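Uvbridge student robotics, cloth folding project. Progress notes, May. 1/8

The task: fold one black cloth on a white board, two grippers, start to finish. The arms will get a policy trained on demonstrations that we record by hand. No arms in this part, only people holding grippers. 2/8

Target is 800 demonstrations before the end of term. The Radgate team published their log last year and they had 2,000, but they covered several garment types. We have one cloth and one fold sequence, so 800 should give us something to train on. 3/8

Changes to the recording procedure since the last thread:
– board stays on the table between takes, corners marked in pencil on the underside
– cloth goes back to the middle before every take
– both jaws open at the start and at the end
– any take over the time limit gets deleted, no exceptions 4/8

Black cloth on a white board segments cleanly with a plain threshold. We tried a gray towel first and the mask fell apart at every shadow. Folded edges are still a problem. Black on black has very little texture, so the top layer and the layer under it look the same to the model.
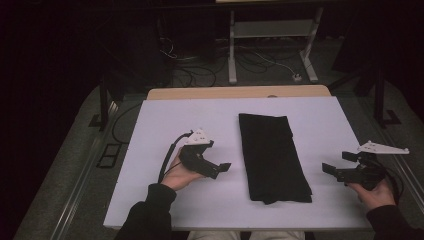
5/8 Gripper notes. The triangular plates on top are white, with small holes in the left one. Cable routing matters more than we planned for. A cable that pulls on the wrist shows up in the trajectory as a small constant drift, and Jemel (our logging script) does not flag it. We now check the first 5 takes of each session by eye before going on.

6/8 Sync between left and right streams was off by 8 frames in one batch. Cause was a bad start trigger on one side. The batch is out of the training set. Jemel now refuses to save if the two start stamps disagree.

7/8 First training run is booked on the Khan lab machine for Thursday, evening slot. Small model, low resolution, mostly to see if the data loader survives.

8/8 Open question for anyone who has done this: do you randomize the cloth's starting angle from day one, or add it after the straight case works? We are split. Replies with numbers preferred.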